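Chapter 8
Setting Out a Small Room

By the end of this chapter you should be able to:
measure a room and draw it to scale
work out how much clear floor a person needs to get past furniture
choose where the largest piece goes before placing anything else
check a plan against doors, windows and power points

Key terms: scale, clearance, traffic path, fixed item, work triangle, swing

Ye-ji Ra rents the back half of a shopfront in Kiltden. The room was sold to her as a dining room, and the last tenant used it to store bicycles. She wanted a place to eat, a place to sew and enough cupboard space for both. Her first plan put the table hard against the long wall. Within a week she had moved it twice, and the second time she scraped the floor.

Most people arrange a room the way Ye-ji did, by pushing things about until they look right. The method works well enough in a large room. In a small one it is slow, because every piece that moves forces another to move as well. A drawing on grid paper takes an evening and saves the lifting.

8.1 Start with the largest piece

The largest piece of furniture decides where people can walk. In a bedroom it is the bed. In a kitchen or workroom it is usually the table. A long table has two sides that people use and two ends that they mostly pass by, so the direction it runs matters more than its colour or finish.

Long table, small room:

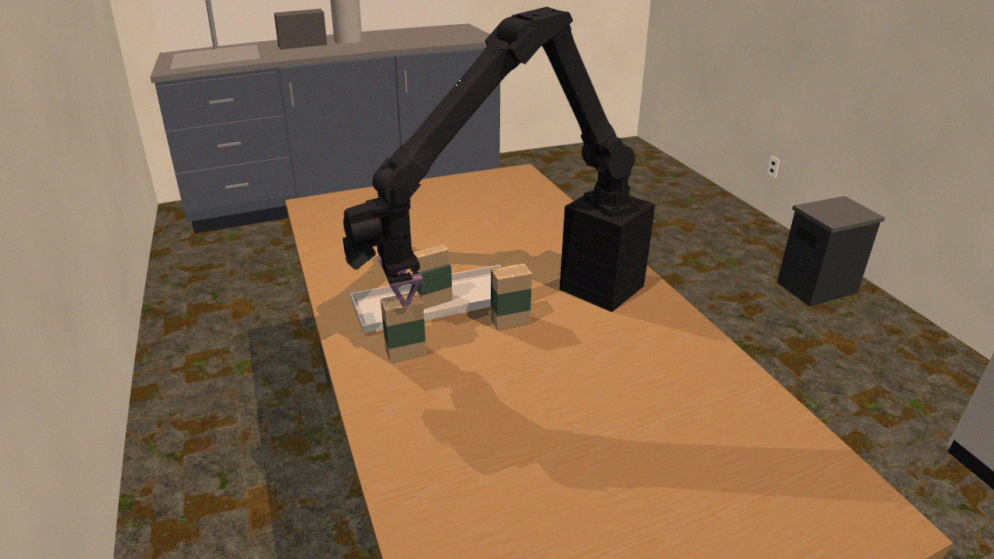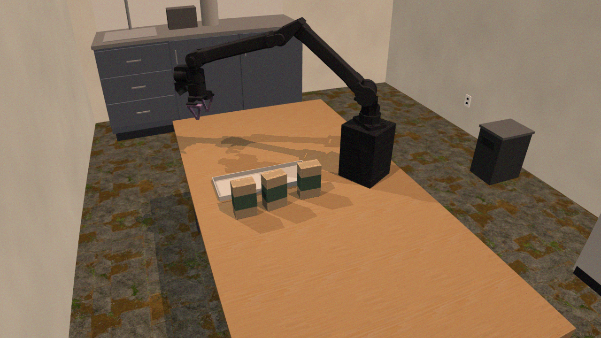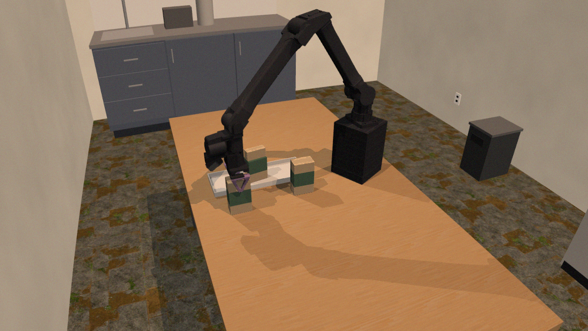

Once the table is on the plan, draw the traffic path. This is the line a person follows from the door to each place they need to reach, such as a window, a sink or a cupboard. Use a pencil, as you will probably redraw it. Where the path runs between the table and a wall, measure the gap. If somebody will be seated there, measure it again with the chair pulled out.

Cupboards need their own allowance. A door that opens outward takes up floor whenever it is in use, and so does the person standing in front of it. Mark the swing of every door as a quarter circle. Drawers are marked as a rectangle the same depth as the drawer.

Ye-ji's cupboard doors were 525 millimetres wide. When she drew the swing on her plan, the quarter circle ran straight into the back of a chair -- the same chair she had been shifting every time she wanted a plate.

Activity 8A

Work in pairs. Measure a room at home or at school and draw it at a scale of 1:50. Mark the fixed items first: doors, windows, power points, heaters. Cut the furniture out of coloured card at the same scale and try two layouts. Keep a tracing of each, as you will need both for section 8.2.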